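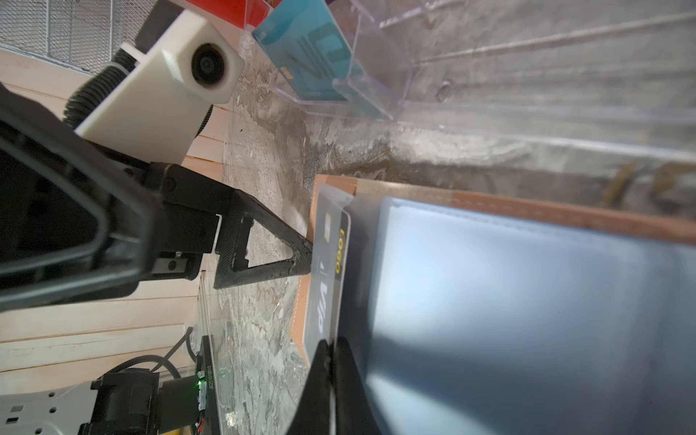 *Black "Vip" card held at a tan-orange leather holder.*

Stamia is released in two parts, and Dayana Meléndez maintains both. The public part has 386 clips. The other 103 are sent on request.

"We log each request – name, lab, date," she said. "Denials are rare. I have issued 3."

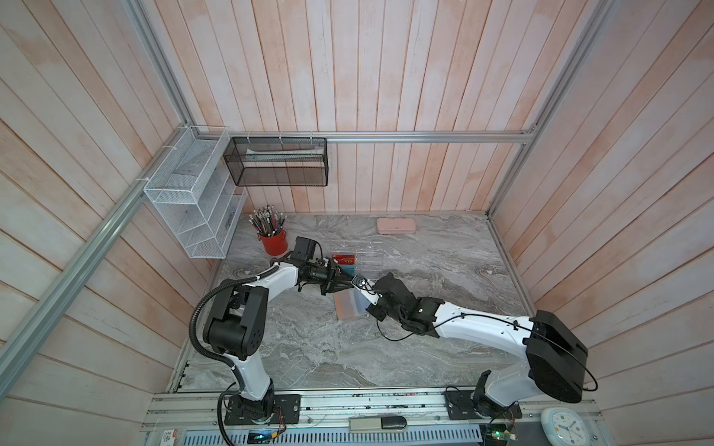 *Two arms over the gray marble-patterned tabletop.*

Asked about label errors, she pointed to the March revision, which corrected 27 files. Scores from the older Greco release should not be compared with it.

"The version number goes in the paper. Reviewers should ask for it."
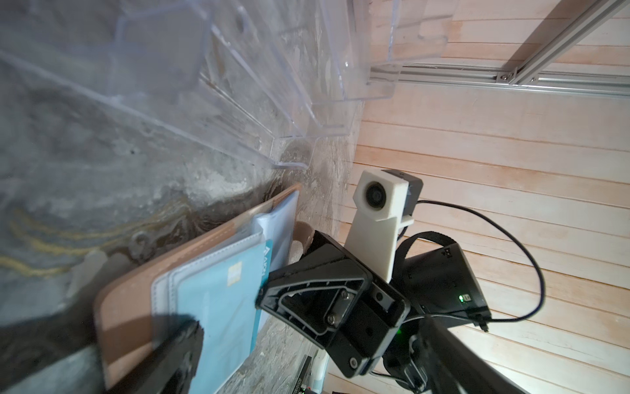
*Brown leather wallet with clear card sleeves.*

The license is unchanged.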